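Sheet metal bin, worn band on the inner back wall: paint it or leave it?

Posted by sarla_a, 18/11/2019

Hello all. I keep short bar stock, red and dark green, in an open gray bin. The lower part of the back wall does not look good any more and I would like your opinion before I buy anything.

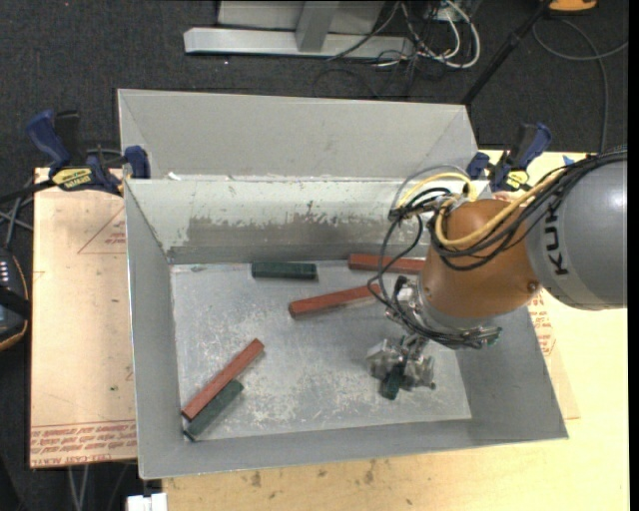

The bin with six bars. See the lower back wall and the floor.

The upper rear panel is still smooth. Lower down there is the brownish band with scraped places, and small white flecks sit along the seam. The floor is full of scratches, but a floor I can accept. My question is only the wall. Is it necessary to sand it and paint again?

Sarla Agarwal

costport_bins
Leave it. Bars will always touch that wall and new paint will be gone by April. I painted two bins like this and I regret the hours.

abhi_thakur
I don't agree with costport. Paint is not only for beauty. If the brownish color is rust, it will go on under the old coating, and later you have to replace the panel. Take a stiff brush, clean one corner, and look at what is under. If it is bright metal, fine, do nothing. If it has small holes, sand with 80 grit and use a primer.

costport_bins
She did not write that it is rust. To me it looks like rubbed dirt and old coating. But yes, the brush test costs nothing.

sarla_a
Thank you both. I will do the brush test on the left part of the wall first. Abhishek, what do you use for primer? In our shop we have only the Vodari gray one and I have never opened it.

abhi_thakur
I have used Vodari on shelves, not on bins. It needs a long time to become hard. I would wait 3 days before putting bars back.

nigam_k
One more idea: a rubber strip along the bottom of the back wall. I glued one in our bin, 90 mm high, and the bars don't knock on the metal now. It is also much more quiet, which my colleagues like more than the clean wall.

costport_bins
Rubber holds small chips behind it and then you can't sweep them out. She has white flecks on the seam already.

nigam_k
Mine is glued on the full surface, so nothing goes behind. With only a few points of glue you would be right.

sarla_a
I did one corner with the brush. Most of the brown came off and the metal under it is dull but even, I could feel no holes. So no primer for now. I will vacuum the seam and ask what the rubber strip costs.

abhi_thakur
Good. Please look at the same corner again after the winter, and write here if the color comes back.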